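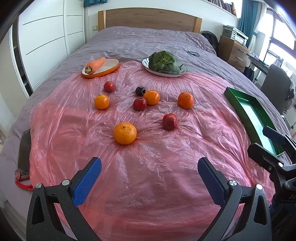 Tiltano review: a claims organizer for people who keep receipts in a shoebox

I have extended health coverage through work and a second plan through my spouse, and between them they will pay for nearly everything provided I can prove it happened. Proving it happened is the hobby I never asked for. Tiltano is an app that promises to do the proving for me. I have used it for one benefit year, on my phone and on an elderly laptop, and paid for it myself.

The idea is simple enough. You photograph a receipt from the dentist, the physio or the pharmacy, and Tiltano reads the date, the provider and the amount. It then works out which plan should see the claim first and fills in the form. Coordination of benefits, as the insurers call it, is the business of sending the same piece of paper to two companies in the correct order. Get the order wrong and both of them write back to say it's the other one's turn.

Setup is the worst part. You type in your coverage by hand from the plan booklet: percentages, yearly maximums, whether the maximum resets in January or on the anniversary of some meeting you weren't invited to. My booklet uses "practitioner" and "provider" to mean different things on facing pages. Tiltano has a help button at this stage. It opens a glossary in which "practitioner" is defined as "see provider". 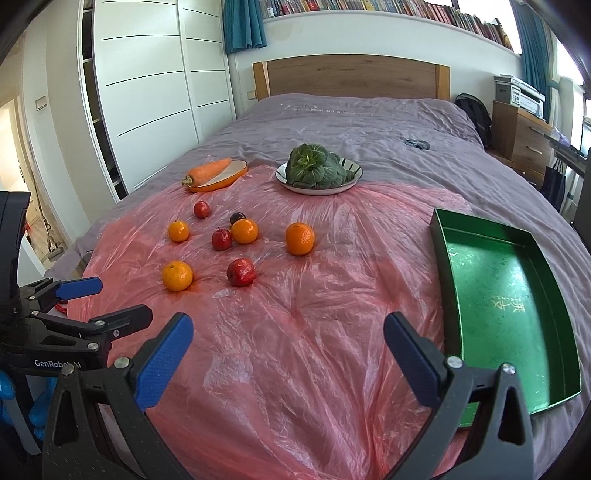

Page last modified: Wednesday, March 23, 2022

Once it's going, the reading of receipts is very good. Printed ones went through without any fuss. Handwritten ones depend on the hand, and my massage therapist's 8 came out as a 3 often enough that I now check every one of hers. The app did flag a missing registration number on an orthotics receipt before I sent it, and that alone saved me a month of polite letters.

The balance screen is the thing I'd keep if they took everything else away. It shows what's left in each category under each plan, in plain dollars. I found out in December that I still had money for new glasses, and I bought them with the grim satisfaction of someone finishing a buffet.

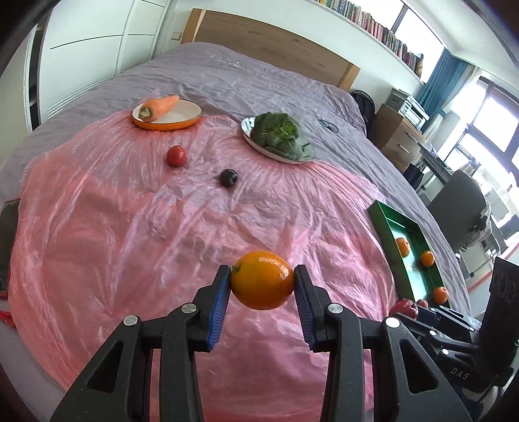 Volume 9, Number 3

Now for the complaints. Tiltano can submit directly to some insurers and only prepare a PDF for others, and it's coy about which is which until you've entered everything. One of mine turned out to be a PDF insurer. So I have a beautifully completed form, which I print, sign, scan and upload to a website that logs me out while I look for the scan.

Reminders are also a bit much. You can choose daily, weekly or "smart". Smart means daily, with an exclamation mark.

I tried two others for comparison. Widine is cheaper and has a nicer calendar, but it handles only one plan per person, so couples with double coverage can cross it off. Owusu is meant for clinics and lets patients in by a side door; if your own dentist uses it, it's quick, and if not, you'll be looking at an empty page with a cheerful logo on it. A third, Istberg, wanted my banking password before it would show me the menu. I did not see the menu.

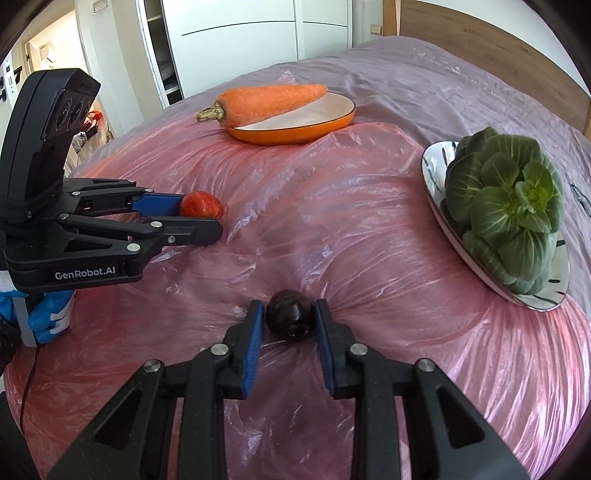

p. 10

Support answers by email. My first question, about splitting a family deductible, got a clear reply the next morning from someone who had plainly read it. My second got the glossary.

Who should buy it: anyone juggling two plans, parents of a child in braces, and people who have ever mailed an original receipt and regretted it. If you have one plan and your pharmacy bills it at the counter, save your money. The free version does receipts and nothing else, and a folder does that too.

I'm giving it 8 out of 10, and I've renewed. The shoebox is still in the closet in case of an audit.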